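Chapter 7

Ordering and Checking Replacement Parts

7.1 Before the order is placed

A large share of the parts that come back to a motor factor have nothing wrong with them. They are sent back because they were the wrong part for the car. The counter staff at Hestineck found that most returned filters, belts and wheel bearings had been ordered from the model name and year alone, and that the boxes had been opened and the parts offered up to the car before anyone noticed.
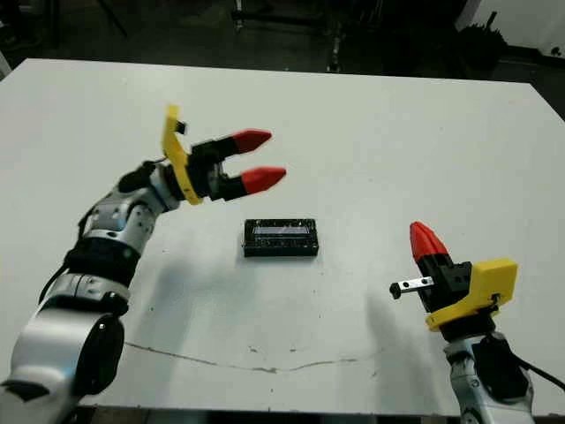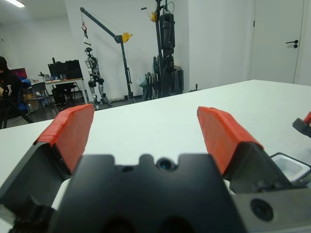
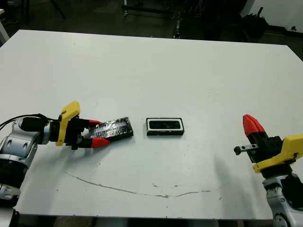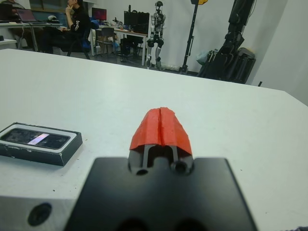
This chapter deals with how a part is identified, how it is ordered and how it is checked on arrival. Chapter 8 covers storage and Chapter 9 covers warranty claims. You should already have read Chapter 3, on reading a vehicle's identification plate, as the method given there is used throughout.

By the end of the chapter you should be able to:

find the correct part for a vehicle using the identification number, the engine code and the build date;
tell the difference between an original part number, a supplier's number and a cross-reference;
read the fitting notes in a parts listing and act on them;
check a delivered part against the old one before fitting;
fill in a return note correctly.

Key terms

Build date. The month and year in which the vehicle was made. It may be some time before the date of first registration.

Cross-reference. A list showing which number one maker uses for a part that does the same job as another maker's part.

Engine code. A short group of letters or numbers that identifies the engine type. Two cars with engines of the same size may have different codes.

Handing. Whether a part fits the left or the right side of the vehicle. In this book, left and right are always taken from the driver's seat, facing forward.

Superseded. Said of a part number which has been replaced by a newer one. The old number may still appear in catalogues.

Surcharge. A sum added to the price of a rebuilt part and paid back when the old unit is returned.

7.2 Why the model name is not enough

A model name covers many different vehicles. A maker may keep the same name and body for years while changing the alternator, the steering rack or the fuel pump part way through. These changes seldom fall neatly at the end of a year. One made in November may appear on cars first registered the following spring, and a car that stood unsold for a long time may carry older parts than its registration suggests.

Makers also buy the same component from more than one supplier. Two cars built in the same month can leave the factory with different starter motors, both correct. The mounting holes may match while the electrical connector does not. In such cases the listing will usually show two entries, with a note telling you which supplier's unit to look for. The only safe way to choose between them is to look at the unit on the car.

Optional equipment causes a third group of errors. Air conditioning often changes the length of the drive belt and the type of tensioner. A tow bar fitted at the factory may mean a larger radiator. Heavy-duty suspension changes the springs and sometimes the dampers. Ask about these before ordering, and write the answers on the job card.

Case study: a drive belt at Wastbridge

Feven Lencho runs a two-bay garage in Wastbridge. A customer brought in a small van with a squealing drive belt. The van was registered in the spring, and the catalogue gave one belt for vans built up to the end of the previous year and a longer one for those built after it. The garage ordered the longer belt.

When it arrived it would not tension. The apprentice, Sombat Phuthong, measured the old belt and found it was 15 mm shorter than the new one. The plate on the door pillar showed that the van had been built in November, before the change. The right belt was ordered and fitted the next morning, but the bay had been blocked overnight and a second job had to be put off.

The garage now copies the build date on to the job card when a vehicle is booked in. It takes less than a minute.

7.3 Reading a parts listing

A printed or online listing normally has four pieces of information: a description, a part number, a list of vehicles and a set of fitting notes. Read the fitting notes first. They are often set in small type or placed at the end, and they contain the limits which decide whether the rest of the listing applies to your vehicle.

Common notes include "up to chassis number", "from chassis number", "without air conditioning", "except estate" and "for vehicles with electric power steering". Treat each as a condition which must be met. If you can't tell whether a condition is met, stop and find out.

Dimensions are given for checking and should be used. For a radiator, compare the height, width and depth of the core, leaving out the side tanks unless the listing says they are included. For a drive shaft, count the splines at both ends. For a wheel bearing, measure the outside diameter, the inside diameter and the width. A difference of a millimetre or two matters on a bearing and may not matter on a radiator core, so learn what tolerance is allowed for each type of part.

Part numbers should be copied exactly, including any letter at the end. With the supplier Skivon, for instance, a final L or R gives the handing and a final K means that the part comes as a kit with bolts and seals. Leave off the letter and the order may be filled with whichever version is first on the shelf.

7.4 Quantities

Check whether the price is for one part, a pair or a set. Springs and dampers should be replaced in pairs across the axle, yet many suppliers price them singly. Spark plugs may be sold one at a time or in a box. Order any bolts that stretch when tightened along with the main part, as these must not be used again.

7.5 Checking the delivery

Open the box at the bench and lay the new part beside the old one. Compare the overall shape, the mounting points, the threads and the connectors. Turn anything that should turn. Look at sealing faces for scratches and at rubber for cracks. Keep all packing until the part has been fitted and tested, because most suppliers will not accept a return without it.

If the part is wrong, do not fit it or try to alter it. Note the number on the box and the number on the part itself. The two sometimes differ, and if they do the supplier needs to know.

Activity 7A

Work with a partner. Choose a vehicle in the workshop and write down its identification number, engine code and build date. Using the catalogue, find the number for the front left drive shaft and for the cabin filter. Your partner should do the same without seeing your answers. Compare the two sets of numbers, and where they differ, go back to the fitting notes and find out which note was missed.

Keep your sheet, as you will need it again for the cross-reference tables in section 7.6.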